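Workshop notebook, Durley bench
August, morning session
Entry by: Sioned Craddock
Read by: Necati Aksoy

Purpose: to fit a processor to the board in the tower case held under bench number 79, and to record the handling points for the next person assigned to this work.

The case was laid on its side on the slatted table with the side panel off. The board was left mounted in the case, as agreed with Mr. Aksoy, and the graphics card was left in its slot. The drive cage limits access from the right, so all work on the socket is to be approached from above.
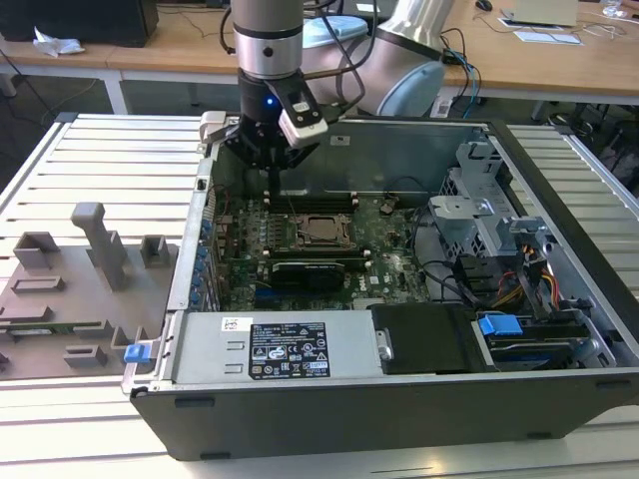
Fig. 1. Case on its side, socket open, memory slots above it.

The pads inside the socket must not be touched by any tool or by hand. The Zondard inspection sheet asks for a check of the socket under the lamp before each attempt, and this is to be initialed even when no fault is found. Dust is to be removed with the hand blower only. Cloths and brushes have been taken off the bench list.

The processor is held by its edges. It should be lined up over the socket and kept as level as possible on the way down. 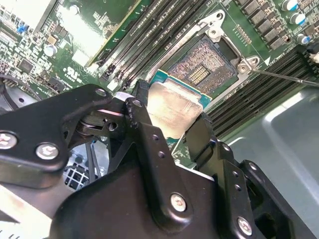
Where the alignment is in doubt, the processor is to be lifted straight up and the approach begun again. Sliding it into position is not permitted, as the fine pins bend easily and the Eyvindsson repair quote for a single board came to 1379 before tax.

The retention screws are to be turned with the long, thin-shaft screwdriver. The short driver brings the hand too close to the memory slots. No force should be applied until the processor is lying flat within the metal frame. 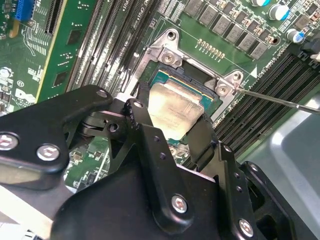
Tightening is to be done in small, even turns. Mr. Toom has asked that the driver be returned to the Emunik drawer at the end of each session.

Open items:
Paste has not been ordered. Ms. Dobos to confirm quantity.
Loose power leads near the lower corner of the case to be tied back before the cooler is fitted.
Mr. Shboul to update page 3 of the bench instructions.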